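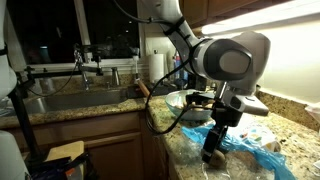 Notebook 6, p. 26

Nov 1, 2024

Granite sample, Quezada slab offcut. Sealer test, continued from the September pages.

Started with the two halves I taped off last time. Left half has the Merar sealer, right half has Drakach. Both went on the same afternoon, one coat each, wiped back after 15 minutes as the cans say. The center strip has nothing on it and stays that way.

Drops today: water, cooking oil, lemon juice, black coffee. Same dropper for all four, rinsed between. Left them under watch glasses so the water wouldn't dry off before I got back to it.

Water – beads on both treated halves. Bare strip went dark within a few minutes and was still dark at lunch.

Oil – Merar side clean after wiping. Drakach side has a faint ring, easier to see from the window end of the bench than from straight above. Bare strip has a spot that did not come out with dish soap. Put a baking soda paste on it under plastic wrap, leave until Monday.

Lemon – no change I can find on any of the three. I expected a dull patch somewhere. The lighter grains feel the same under a fingernail. Might be worth trying vinegar on the back corner, where the polish is poorer anyway.

Coffee – slight tan mark on bare, nothing on the others.

The oil ring could be my fault. The Drakach can had been open since September and there was a skin on top when I stirred it. Need to redo that half from a new can before writing anything down as a result. Gresley has it in the 2-pint size, order one.

Polishing: bare edge of the second offcut taken up to 2,000 grit by hand, wet. Looks close to the factory face but a bit grayer. The pads are nearly done, so whoever uses them next should check the backing before putting them on the grinder.

Also moved the acetone to the lower cabinet. The upper one gets too warm with the heater on.

To do: new Drakach coat, vinegar on back corner, lift the paste and take a photo with the ruler in it.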